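Robots at Work, Week 4 Handout
Chores, Bins, and Other Hard Problems
Instructor: Darius Pētersons
January 7, 2025

Read this before lab. I will know if you haven't, because you will ask me where the safety glasses are.

1. Where we left off

In December we watched a robot fold a towel. The clip ran 20 minutes and several of you asked whether it was in slow motion. It was not. The towel did end up folded, and the company that made the robot was very proud, as was the towel's owner. Then somebody in the back row asked what happens with a fitted sheet, and we had to stop for the day.

Keep that question. Most of this course is about fitted sheets.

2. What counts as doing a chore

When a company says its machine "can" do a job, write down the answers to these before you get excited:

How many tries did it get?
Who set up the room?
Who put things back when it dropped them?
What does it do when the thing it wants is missing?

The last one sinks more projects than the other three put together. A person sent to the garage for a screwdriver that isn't there will look on the bench, look in the car, complain, and come back with a butter knife. The machine will reach for the place where the screwdriver should be. It may do this all night.

3. Kitchens versus shop floors

The usual story is that factories are easy and homes are hard. There is something in it. A shop floor can be arranged to suit the machine, and my sister's kitchen can barely be arranged to suit my sister. But the easy parts of the factory were automated long ago, and what remains is the work people do with their hands while thinking about lunch. Feeding parts. Untangling parts. Noticing that one of the parts is wrong.

Our case for this week is Skirnov, a small assembly shop that tried to automate picking from bins. They bought an arm from Grarix and software from Kotden. In the first trial the system made 500 picks from a tray of identical brackets and missed four. Everyone went out for pizza. In the second trial the brackets were dumped in a deep bin, the way they arrive, and the arm spent a good part of the afternoon nudging the last few into a corner where it couldn't get at them.

Deep bins are harder than they look. The walls get in the way of the wrist. Shiny plastic throws light back at the camera. And a bin on a rack has neighbors, so a reach that clears one rim may clip the next.

4. Terms to know

Cycle time: how long one pick takes, start to finish. Ask whether it includes the misses.
Flow rack: shelving with sloped roller tracks, so a bin slides down to the front by its own weight. No motor, no software, no subscription. Easily the most reliable machine in this handout.
Intervention: a person walks over and fixes it. Often left out of the sales video.
Structured setting: a place where somebody else has already done the hard part.

5. Reading and homework

Read the Demissie report, sections 1 and 2. Skip the appendix unless you like tables; the trial log alone has 2901 lines.

Then pick one chore you do every week and write it out as steps for a machine that has never met you. One page. Last year's best paper was on emptying a dishwasher and got as far as opening the door.

6. For lab

We'll be working at the flow rack. Before you touch the arm, work out by hand how you would reach over the front rail and down to the floor of a bin, then do it again with your elbow locked. Write down what you bumped.
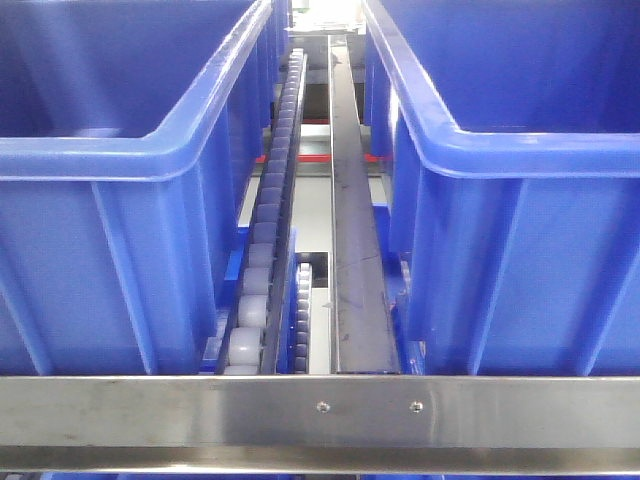
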